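Home | Projects | Reports | Partners | Contact

Sonbridge Textile Reuse Program
Interim progress report to the Grundness Fund, May 2014

Share 2 | Comments 3

Collection. The Bolen depot has accepted donated clothing on all scheduled days since the last report. Intake is weighed at the door and entered by category. Average intake was 48 bags per week, against a planned 25. The surplus is stored on the upper racks, and sorting runs 13 days behind collection.

Grading. Garments are graded for resale, repair or fiber recovery. The written criteria were revised to separate seam failure from fabric wear, as the old form recorded both under "damaged." Knitwear remains the slowest category to grade.
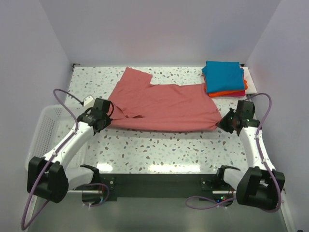
Repair cost is driven mainly by thread changes and by items returned for a second check. Hường Triệu has proposed batching by color, then by fabric weight. A trial is under way at one station and results will be given in the November report.

Fiber recovery. The contract with Thái covers cotton only. Blends are baled and held. A quote for blends has been requested but not received.

Budget. Transport is over its line by 2 percent. No transfer between lines is requested at this time.

Next period: clear the sorting backlog, complete the batching trial, settle the blends question.

Prepared by Tâm Trịnh

Comments (3)

mkl: Is the revised grading form available to other depots?

T. Trịnh: Yes, ask the Bolen office for the current version.

Rowan: Does the bag count include shoes?

Previous | Next | Back to Reports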